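Cuaderno de taller, sala de mesas
Septiembre, empezado a las 9:40

Pendiente de la última entrada: decidir qué se queda en la sala y qué vuelve al almacén antes de que llegue el pedido de Wieczorek. Hoy solo toca lo de las mesas y el suelo. Las estanterías van en entrada aparte.

Mesas. Seguimos con las blancas rectangulares. La superficie se limpia bien con paño y jabón neutro; el limpiador de Zaneven dejaba cerco y lo he retirado del armario. Las plantas pequeñas se quedan encima de la mesa, en el extremo, y no pasan al alféizar, que lo necesitamos libre. Anoto en el inventario Ludasetti una línea por planta, con su maceta.

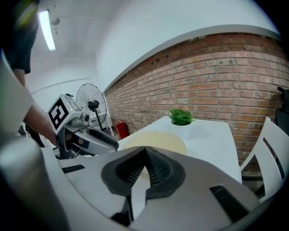
Mesa blanca con la planta de maceta blanca cerca del borde del fondo.

La maceta blanca sobre el tablero blanco casi no se distingue. Para trabajar da igual, pero al recoger conviene mirar dos veces. Propongo una base de fieltro oscuro, 32 cm de lado, cortada del retal que sobró de Flato. Si alguien tiene otra preferencia, que lo escriba al margen antes de cortar.

Suelo y enchufes. El suelo es de tablas y lo de barrer va lento en las juntas. Repasado con cepillo blando a lo largo de la tabla, nunca de través. Hay cables finos por el suelo, junto al pie pequeño oscuro, y otro que sale del ventilador. Medida la tirada desde la toma de pared hasta el sitio del ventilador: 4 m. Con canaleta baja se resuelve; falta pedirla.

El ventilador negro de pie se queda donde está. Probé a ponerlo más cerca de las mesas y movía los papeles. La caja roja sigue en el suelo, contra la pared, al lado de la base. Pendiente de vaciar y de ponerle etiqueta.

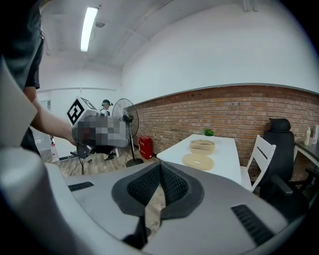 Piezas redondas

Sacado el lote de discos planos de color tostado claro. En la hoja del pedido no consta el material, y a ojo no me decido entre madera y corcho. Lo dejo en blanco en el inventario hasta tener respuesta de Wieczorek. Total según albarán: 58 piezas, de las cuales 6 van apartadas por canto desportillado.

Forma de trabajar con ellos: el disco casi plano sobre la mesa, sujeto por los dos bordes, izquierdo y derecho, y con las dos manos delante del cuerpo. Girarlo poco a poco y mirar el canto entero antes de pasar al siguiente. Cerca del centro puede aparecer una marca ovalada marrón oscura. No sé si es agujero o mancha; no cuenta como defecto por ahora.

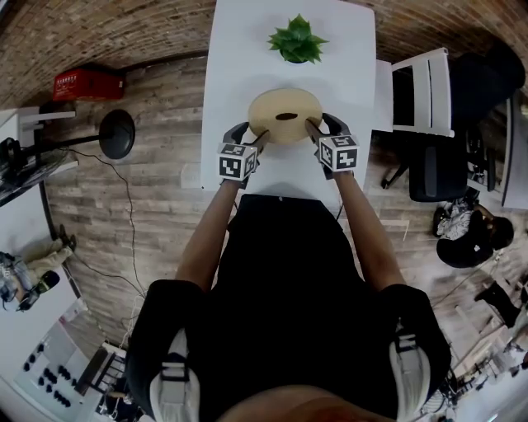

Anotado por la encargada de sala, turno de mañana

En la mesa de los discos la planta es la suculenta artificial de maceta oscura, que no pide riego. Queda al fondo, centrada, y deja sitio de sobra delante. Corregir la línea del inventario, que la daba por natural.

Para la próxima entrada: pedir canaleta, cortar la base de fieltro, vaciar la caja roja y preguntar otra vez por el material de los discos. Los 6 apartados están en una bandeja del armario, segundo estante, con papel entre pieza y pieza. No mezclarlos con el resto.

Cerrado a las 13:15.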